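Using a Kitchen Robot Arm Safely: Household Guidance

Issued by the Joltby Home Safety Office. Text revised 09/11/2019.

Scope

This page sets out good practice for households that keep a small robot arm on a kitchen worktop for light tasks such as moving cups, setting out dry ingredients and clearing a drying rack. It applies to arms that are fixed to the worktop or to a wall bracket and that handle one item at a time. It does not apply to arms used in catering premises, which are covered by separate workplace rules.

The advice should be read together with the maker's handbook. Where the two differ, the stricter instruction should be followed.

Before first use

The arm must be fastened to a surface that does not flex. Stone and solid timber worktops are generally suitable. A loose chopping board, a trolley or a folding table is not. Where the worktop is made up of two slabs, the base should stand wholly on one of them.

Mark the reach of the arm with removable tape and keep the tape in place for the first 30 days. All members of the household, including regular visitors, should be shown where the line runs and where the stop button is. The stop button must be reachable from outside the line – a button that can only be pressed by leaning across the arm does not meet this guidance.

Power leads should be routed behind the worktop, away from the sink and the hob. Extension leads should not be used.

Choosing items for the arm to handle

Begin with light, empty, unbreakable items. A plain cup is the usual starting point. Cups that taper towards the base need more care than straight-sided ones, as the fingers may ride up or down the slope when they close. The fingers should meet the wall of the cup at a height where it is firm enough not to buckle.

The following should not be given to a household arm:

Knives, peelers, graters and skewers
Open containers of hot liquid
Glassware with a chip or crack
Anything heavier than half the load stated in the handbook
Any item that a child or pet is likely to reach for

Approach and grip

Most spills and breakages occur in the last part of the approach, when the fingers are close to the item but have not yet closed. The Office recommends the following order of work.

Open the fingers fully before the hand comes down to the level of the item. Bring the hand in at slow speed. Pause with the fingers open and check the position of each finger in relation to the rim. Close only when there is a finger on either side of the wall or walls to be gripped, and lift by a small amount before moving sideways.

The check should be made from more than one side. From directly overhead, a finger that is in front of a cup can look very much like a finger that is inside it. Households that practise on a simulator before using the arm itself should form the same habit there, and should turn the view before giving the command to close.
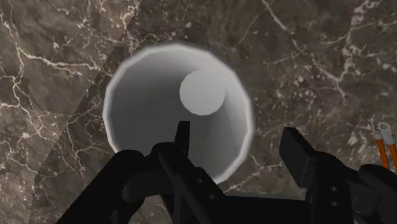
Simulated approach to a conical cup on dark marble, viewed from above, with the gripper fingers open.

If the position is in doubt, withdraw the hand upwards and begin again. Do not correct the position by dragging the item along the worktop with a finger. This marks polished stone and may tip the item.

Worktop surfaces

Polished marble and granite should be wiped and dried before each session. Strongly veined or speckled stone can make it harder for some cameras to find the edge of an item, and a plain mat in a contrasting colour may be laid beneath it. The mat should be thin, flat and non-slip. White cups are best placed on a dark mat and dark cups on a light one.

Acidic cleaners should not be used on marble. Warm water with a little washing-up liquid is sufficient for the stone. The arm should be switched off at the wall while the surface is cleaned.

Supervision

An adult should be in the room whenever the arm is under power. Timed or remote starts should be disabled. Hands must not be placed within the marked reach while the arm is moving, including to steady an item that seems likely to fall. Let it fall, press the stop button and clear up afterwards.

Loose sleeves, tea towels and apron strings should be kept clear of the joints. Long hair should be tied back.

Care and checks

Finger pads should be washed after contact with food and replaced when they become smooth. Visible bolts on the gripper should be checked once a month with the power off and tightened only to the figure given in the handbook. Any cable that rubs against a moving joint should be re-routed by a competent person before the arm is used again.

A short written log is advised. It should record the date, the task, any dropped item and any change of settings. Rui Teixeira, who drafted the section on home checks, recommends keeping the log inside a cupboard door close to the arm. A fuller inspection should take place every March.

Reporting a fault

Stop using the arm if it moves without a command, fails to stop at once, or drops items on 2 occasions in a single session. Unplug it and contact the supplier. Owners of Hovden and Correia arms should have the serial number to hand.

Incidents involving injury should also be reported to the Office in writing, quoting guidance sheet 208. Letters should be addressed to Henrique Godinho, Household Equipment, Joltby Home Safety Office, PO Box 2475, Idmont.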